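Assistance Studix — Caisse et stock
Ticket : doublons dans le stock épicerie après synchronisation
Client : Rusetti, alimentation générale
Statut : résolu
Priorité : normale
Module : Inventaire / Étiquettes

Message initial du client

Bonjour,

Depuis la mise à jour d'août, une partie de nos références d'épicerie sèche apparaît deux fois dans l'inventaire. Les deux fiches portent le même libellé et le même prix, mais pas la même quantité. Quand on passe l'article en caisse, le stock descend sur une fiche et reste inchangé sur l'autre. La valeur du stock affichée en fin de journée est donc fausse.

Le catalogue contient 1 212 références. Les produits frais et les boissons ne sont pas touchés. Les étiquettes de rayon sortent correctement sur l'imprimante Dunstan, sauf pour les articles en double, qui sortent deux fois.

Nous avons déjà redémarré le poste de caisse et relancé la synchronisation à la main. Aucun changement.

Réponse du support

Bonjour,

Merci pour ces précisions. Pouvez-vous nous envoyer l'export du catalogue (menu Inventaire, puis Exporter, format CSV) et nous dire si les articles concernés ont été saisis à la douchette ou importés depuis le fichier du fournisseur ?

En attendant, ne supprimez pas de fiche. L'historique des ventes est rattaché à l'une des deux et il serait perdu.

Message du client

Export joint. Les articles en double viennent tous du fichier Novora, que nous importons le matin avant l'ouverture. Ceux que nous avons saisis à la douchette sont en un seul exemplaire.

Autre remarque : la vignette de la catégorie Épicerie est bien présente sur la première fiche et absente de la seconde. Je ne sais pas si c'est lié. 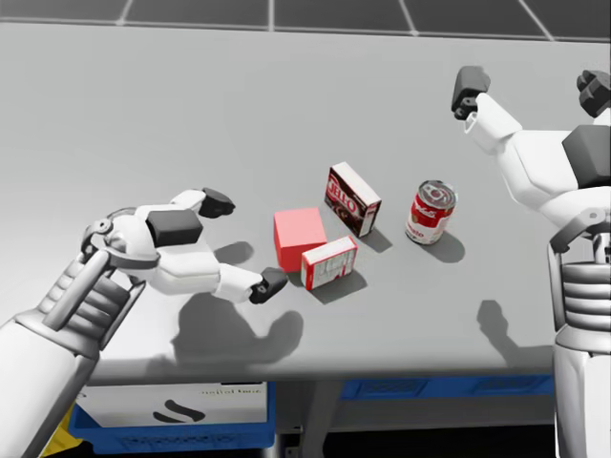 Articles d'épicerie sur plan gris.

Réponse du support

L'absence de vignette sur la seconde fiche est une conséquence du problème. Une fiche créée par l'import n'hérite pas du visuel de sa catégorie tant qu'elle n'a pas été ouverte et enregistrée une première fois.

Nous avons comparé les codes dans votre export. Sur les fiches d'origine, le code article commence par un zéro. Sur les fiches en double, ce zéro manque. Le logiciel considère donc qu'il s'agit de deux produits différents — et il en crée un nouveau à l'import.

Le fichier Novora est-il ouvert dans un tableur avant d'être importé ?

Message du client

Oui. Nous l'ouvrons pour retirer les lignes des produits que nous ne vendons pas, puis nous enregistrons. Nous faisions déjà comme cela avant la mise à jour, sans problème.

Réponse du support

Le tableur supprime les zéros en tête quand la colonne est au format nombre. Avant la mise à jour, l'import complétait le code automatiquement. Ce réglage existe toujours, mais il a été remis à sa valeur par défaut, c'est-à-dire désactivé.

Marche à suivre :

Fermer la caisse et faire une sauvegarde (menu Outils, puis Sauvegarder).
Ouvrir Paramètres, puis Import, puis Codes articles.
Cocher « Compléter les codes courts par des zéros ».
Aller dans Inventaire, puis Fusionner les fiches, et choisir la catégorie Épicerie.
Vérifier la liste proposée. La fiche à conserver est celle qui a un historique de ventes.
Valider. Les fiches sont traitées par lots de 100.
Recompter en rayon les articles fusionnés et corriger les quantités si besoin.

Message du client

Fusion terminée. La liste est propre, à part 16 articles que l'outil a refusé de fusionner avec le message « Taux de TVA différents ».

Réponse du support

Dans ce cas, ouvrez la fiche créée par l'import, alignez le taux sur celui de la fiche d'origine et enregistrez, puis relancez la fusion. Contrôlez au passage que le taux d'origine est le bon.

Message du client

C'est fait, tout est passé. Il y avait une erreur de saisie chez nous sur 9 des fiches d'origine, nous l'avons corrigée. L'import de ce matin n'a pas créé de doublon et les étiquettes sortent en un seul exemplaire. Vous pouvez clôturer.

Note de clôture

Cause : option de complément des codes désactivée lors de la mise à jour.
Correction : option réactivée, fiches fusionnées, taux de TVA alignés.
Suite : demande transmise au développement pour que l'option soit conservée lors des prochaines mises à jour.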